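Section 4: Preparing the table and carrying out the block and pot exercise

4.1 Purpose of this section

This section sets out how the table is to be prepared for the block and pot exercise in the Thaler household activity set. It applies to every room in which the set is used, including the rooms at Zimden. Section 3 (unpacking and checking the contents) should be completed first.

4.2 Items required

One red block, from the upper tray of the Thaler box.
One stainless steel pot with two side handles. The lid is not used in this section and should remain in the box.
One wooden table with a clear top, standing level.
One soft cloth, dry.
The record sheet for the session.

The pot supplied by Barov and the pot supplied with earlier sets may be used interchangeably. The two should not be placed on the same table during one session.

4.3 Preparing the table

1. Remove cups, papers and loose items from the table top.

2. Wipe the wood with the dry cloth, following the direction of the grain. Where a mark remains, a slightly damp cloth may be used and the surface dried at once.

3. Check that the table does not rock. If it does, adjust the feet before any item is put down.

Caution: Do not use scouring powder, bleach or spray polish on the table top. Polish leaves a film on which the block will slide.

4.4 Setting out the pot

4. Inspect the pot inside and out. The interior must be empty and dry.

5. Place the pot upright towards the back of the table, with its open top uncovered. Lower it by both handles; do not drag it across the wood.

6. Leave a clear space in front of the pot for the block.

Note: A pot with a loose handle must be withdrawn from use and entered on the record sheet.

4.5 Setting out the block

7. Lay the block on its long side in the space in front of the pot. It is not to be stood on end.

8. Turn the block to a slight diagonal. It need not be square to the edge of the table, and no guide lines should be drawn or taped on the wood.

9. Confirm that the block rests flat along its whole length.

The block beside the pot:
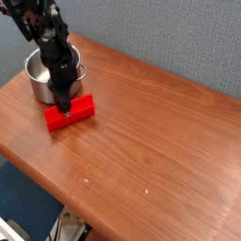
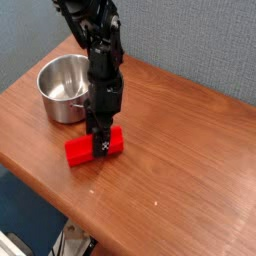 Prepared by the Plalleteck Documentation Office
Last revised: April 19, 2022

4.6 Carrying out the exercise

10. Enter the session number on the record sheet before the first attempt.

11. Begin each attempt with the block on the table and the pot empty. The block is to be lifted clear of the wood, brought over the rim and lowered into the pot.

12. Record the attempt as complete when the block is wholly inside the pot. A block left resting on the rim is recorded as incomplete.

13. Take the block out by hand and return it to the table as described in 4.5. Small differences in its position from one attempt to the next are acceptable.

14. Continue until 17 attempts have been recorded. A session may be divided into 2 parts provided that both are entered on the same sheet.

Caution: Keep hands away from the block and the pot while an attempt is in progress. If the pot tips or moves out of place, wait until the attempt has ended before setting it right.

Note: Attempts that are interrupted for any reason should be struck through with a single line. They are not to be erased.

4.7 Clearing away

15. Wipe the block and place it in the upper tray.

16. Wipe the pot, refit the lid and return both to the lower part of the box. Nothing should be stored inside the pot.

17. Wipe the table top once more and look for dents or scratches. Damage to the wood is reported on the form reproduced on page 38.

4.8 Care and replacement

The block may be washed by hand in lukewarm water with a little washing-up liquid. It should be dried fully before it is put away. Do not place it in a dishwasher or on a radiator.

The pot may be washed in the usual way. Wire wool must not be used on the outer surface.

Both items should be examined after every 200 attempts. A block with chipped corners, or a pot that no longer stands level, is to be replaced. Replacements are ordered from Plalleteck on the form supplied with the set, quoting the number printed inside the lid of the box.

Completed record sheets are kept with the set until the September return.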